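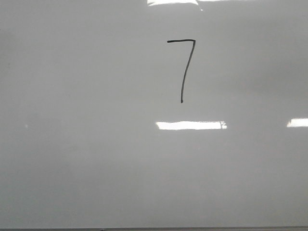
Figure 2. A seven in black marker on a whiteboard: short top bar, long curved stem, no crossbar.

Filed under: Handwriting, Everyday Writing, Working Papers
By Tae-yang Yoon | June
14 shares | 2 comments

4. The Uncrossed Seven

Readers who grew up with one kind of seven tend to believe it is the only kind, and that the others are a put-on. We heard this opinion in both directions at both sites. At the Lidton depot, where most of the morning shift learned to write in schools that teach the plain form, the crossbar was called "fancy." At Volgate, where it is the house style, the plain form was called "a one with ideas." Neither side could remember being taught its seven, and both defended it with some heat.

Figure 2 shows the plain form. The bar is much shorter than the stem, and the stem leans left on its way down. Most of the trouble described in this section comes from that ratio. As the bar shrinks, the seven moves toward the kind of one that starts with a flag, and a reader in a hurry will settle the question by habit. A long bar is safe in almost any company. A crossbar is safer still, unless the writer places it so high that it merges with the top and the whole thing becomes an untidy F, an outcome we had not planned for and had to add to the coding sheet.

The material consists of 1,464 handwritten entries from shift boards, bin labels, and phone message pads. Each entry was copied out by a reader who had not written it, and the copy was compared with what the writer said was meant. (We asked writers on the same day. An earlier attempt to ask them after the weekend produced a great deal of confident disagreement with their own handwriting.) Of these entries, 288 contained at least one seven. The rest are treated in Section 5, where the four and the nine have their own long quarrel.

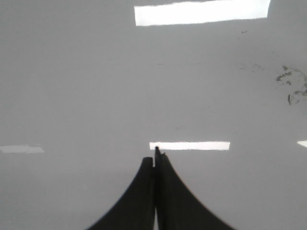
Misreadings of seven fell mostly into a single type, seven read as one. The reverse also occurred, usually where a writer put an ambitious flag on the one. Seven read as two was rare and belonged almost entirely to one supervisor at Lidton, whose sevens end in a small flourish to the right. He was shown the results and has not changed anything.

Surface mattered more than we expected. On paper, a pen drags a little, and the drag gives the top bar its corner. A marker on a slick board has no such brake, and the corner turns into a bend. The bend is where the reader looks to tell the two digits apart. Several writers told us they slow down on a board for this reason, though when we watched them work they did no such thing.

Height on the board also played a part. Digits written at shoulder level kept their shape. Those written at the top, by people on tiptoe, leaned and stretched, and those at the bottom were made by people bending over who wanted to stop bending over. The standard advice in the Watkins office manual, still pinned up in the Volgate break room, is to "form all figures squarely and with care." It does not mention tiptoe.

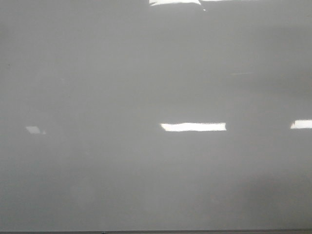
Context rescued most of the bad sevens. A reader who sees what could be a one or a seven in front of "pm" will ask who would schedule a pickup at that time, and will usually be right. Stock codes offer no such help. The Farnotix part numbers used at both sites are strings with no pattern a person can hold in mind, and a doubtful digit in the middle of one has to stand on its own merits. Nearly every error that cost anyone an afternoon came from these codes. The best known is an order of 300 gaskets placed against the wrong number, which is still spoken of at Lidton as though it were weather.

We had supposed that readers would improve with exposure to a given hand, and they did, up to a point. Readers paired with the same writer all week did better by Friday than they had at the start. The gain disappeared when the writer was swapped, and for a short time readers did worse than strangers to the site, having brought the old writer's habits along with them. One reader kept correcting plain ones into sevens for most of a morning. She was, in fairness, working from very strong evidence about somebody else.

The obvious remedy is to require the crossbar. Volgate tried it before our study began, and compliance was good on the forms that the office collected and poor on everything else. Writers crossed their sevens the way people wear ties, when they knew they would be looked at. On message pads at Volgate, plain and crossed sevens turned up in the same phone number, sometimes side by side, and when we asked one writer to explain the difference he looked at the pad for a while and said that the second one was for a different customer.

We return to mixed hands in Section 6, after the fours.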